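The Club That Meets Round One Table

By Ghislain Wong

The Fuder robotics club began in March with a borrowed classroom and one instruction from the school: be out by six. It has kept to that ever since, more or less.

There are 20 members, aged 12 to 17. They work in small teams, and each team is teaching a machine to do one household job. One group is sorting cutlery. Another has spent most of the term on folding a tea towel, which has gone badly, and its members are happy to tell you so.

The method is simple enough. A pupil does the job by hand with a gripper tool that has a camera on it, and the recordings are used to train the software. The tea towel team had made 114 recordings when I visited. They want 1000 before they try anything at the Rana Cup, the regional contest the club has entered for the first time.

Most of the afternoon is slow. Someone does the same fold again and again while a teammate keeps a tally in an exercise book. Mistakes are kept in a separate folder. When two people want the same patch of table, the younger one usually gives way, and the older members have been told to watch for it.

Money is tight. The club had £2000 for the year and most of it went on a second-hand laptop and parts. The software, which they call Milico, was written by last year's leavers and has very few notes to go with it.

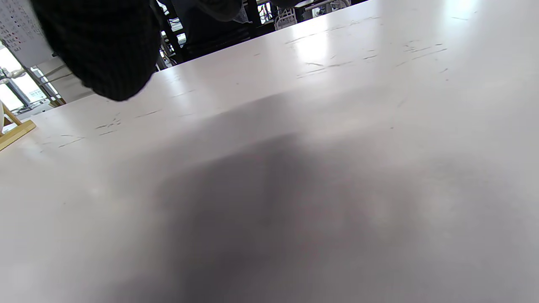

The white tabletop at the club, with scuffs and scratches across its surface.

The contest rules allow each team three attempts at its task, with the best one counting. The cutlery team thinks it is ready. The tea towel team has asked for the room over half-term, and is still waiting to hear.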